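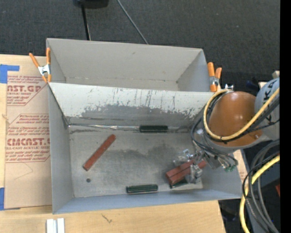 Spring clamps with orange handles fastened at the edges of two grey bins.

A spring clamp is a small hand-operated clamp in which the closing force comes from a spring instead of a screw. It consists of two levers joined at a pivot, with a coiled or leaf spring holding the jaws together. Squeezing the handles opens the jaws; letting go closes them. Spring clamps are used in joinery, model making, upholstery and general repair work, mostly for light holding tasks.

Construction

The levers are made of pressed steel, cast alloy or moulded plastic. Steel types usually have a torsion spring wound round the pivot pin, with one leg bearing on each lever. Plastic types may use a flat spring bent into a C shape and set between the handles. Handles are often dipped in soft vinyl, which improves grip and keeps the metal off the skin in cold weather.

Jaw tips are either fixed or swivelling. Fixed tips are normally covered with a vinyl sleeve. Swivelling pads tilt to match the work and spread the load over a larger area, but they can slip on steep tapers.

Size and force

Makers list spring clamps by jaw opening, by overall length or by both. The Adley pattern, long sold in ironmongers' shops, has a jaw opening of 70 mm, measured between the pads with the handles fully closed. Listed openings are of limited use in practice – a clamp held near its full opening is tiring to place and tends to creep off rounded edges.

The force at the jaws depends on the spring, the distance from pivot to tip and the thickness of the work. It cannot be adjusted by the user. In a torsion spring it rises as the jaws are opened, so the same clamp presses harder on a thick board than on a thin one. A spring left open under load for long periods may lose part of its strength.

Use

In gluing, spring clamps suit thin edging, veneer repairs and small mitred frames. A common rule in workshop manuals is to place one clamp every 100 mm along a strip of edging, with a waste batten under the jaws to even out the pressure. They are not suited to wide panels, where screw or bar clamps are needed to close the joint.

Other uses include holding dust sheets, fixing templates for marking out, and keeping cloth taut before tacking.

Manufacture

The Martens works at Tiltdale made pressed steel clamps in 2 sizes and supplied them to the boat trade. Production later moved to Plomis, where the riveted pivot was replaced by a shouldered pin. Tiltdale clamps can be told from later ones by the maker's stamp, which is on the inner face of the lower lever.

See also: bar clamp, G-clamp, bulldog clip, clothes peg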